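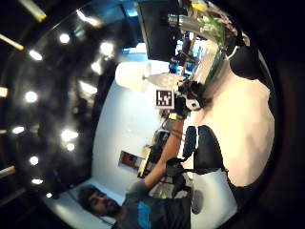

Dalibor Paulík, Botov School of Slovak

Hi, I'm Dalibor! Ahoj, if you want your first word right away (yes, it sounds like what a sailor says, and yes, we say it to hello and goodbye both). I run the Botov School of Slovak, a small evening school in Letitz for grown-ups who want to speak the language. We don't do test prep and we don't do kids' classes, though I get asked about both every fall.

Botov is the village my grandmother came from. I spent my summers there as a boy, mostly getting sent to the neighbor's for eggs and coming back an hour later with the eggs and a lot of gossip. That's how I learned to talk to adults. When I needed a name for the school I tried out a few clever ones, my sister laughed at every one of them, and Botov it was.

How it started

I never planned to teach. I was working in a print shop, doing business cards and wedding programs, and a customer saw my last name on the receipt and asked if I could read her some letters. Her great-aunt had written them and no one left in the family could make them out. So we sat down after closing and I read, and she wrote it all down in English, and when we got to the end of the stack she said she didn't want to stop. Could I teach her to read them herself? I said sure, how hard can it be. Very hard, as I found out! I could speak Slovak all day long but I couldn't explain why a word had one ending in the first line and a different one in the third. I had to go and learn my own grammar from a book like everybody else.

She brought a cousin. The cousin brought her husband, who didn't want to come and is still with us. After a while my kitchen table was too small and I rented the room on Stoston Avenue, number 665, up one flight of stairs over the shoe repair. There's a bell but it's weak, so knock too.

Who comes

All kinds of people. A lot of you have a grandparent in the story somewhere, and you grew up with five or six words (usually food, usually spelled in a way that would make a Slovak teacher lie down). Some are married to a Slovak and tired of smiling politely through Christmas dinner. A few just like languages and have already done the popular ones. I've had students who went over for a month in July and came back talking faster than me, and I've had students who have never been and don't plan to go, and they have just as good a time in class.

You don't need to know anything before you start. If you do know a bit, come and have a chat with me first so I can put you in the right group – it takes ten minutes and I won't correct you, I promise.

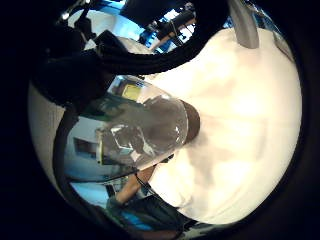

What I do ask is that you talk. In the first class you'll already be telling the person next to you your name and where you live and whether you like soup. It'll be slow and the endings will be wrong, and that's fine by me. I used to start with the alphabet and a big chart of cases, the way I'd seen it done, and I watched people go pale. Now the chart stays in the drawer until somebody asks for it. Somebody always does, around week four, and by then they're curious instead of scared.

What we use

Mainly word cards. I've got 2,000 of them, all printed back in my print shop days, with the Slovak on one side and a short sentence on the other. You get a new pack every week and you take it home. Keep them on the fridge, in the car, wherever you like, only please bring them back, because the guillotine I cut them on went with the shop when it was sold and I'm not cutting new ones with scissors. By the end of the first two courses you'll have met 1,000 words. I say met on purpose. Some of them you'll need to meet again.

Then there's the Šimek reader, a thin little book of village stories with terrible jokes in it. I love it. There's one about a goose and a mailman that every group reads, and every group gets stuck on the same line, and I've quit trying to explain it and just act it out. You can borrow a copy from the shelf or buy one from me at what I paid.

And letters! We still read old letters. Bring yours if you have any. Handwriting is tough at first, mostly because people back then saved paper and wrote up the sides as well, so we take it a paragraph at a time and everyone helps. I don't do paid translations of documents, sorry, but I'm happy to look at a postcard over coffee.

How classes run

Classes start at 6:30 p.m. and go for ninety minutes, with a break in the middle for tea. Groups are kept small, and when one fills up I start a waiting list. A month of classes costs $65, cards included. If you miss one, come to the other group that week, you'll be a page ahead or a page behind and it won't matter. We take off all of August, when I'm in Botov painting my uncle's fence or avoiding it.

Once a season we cook. It's nearly always bryndzové halušky, little potato dumplings with sheep cheese (I make do with feta and sour cream when I can't get the real thing, don't tell my mother). The whole evening is in Slovak, including the washing up, and beginners are very welcome at that one.

Want to come by?

Sit in on a class for free, any group, any week. Send me a note through the contact form or just turn up a bit after six when I'm putting the chairs out. Street parking is easier on the shoe repair side.

Teším sa na vás – I look forward to seeing you!

Dalibor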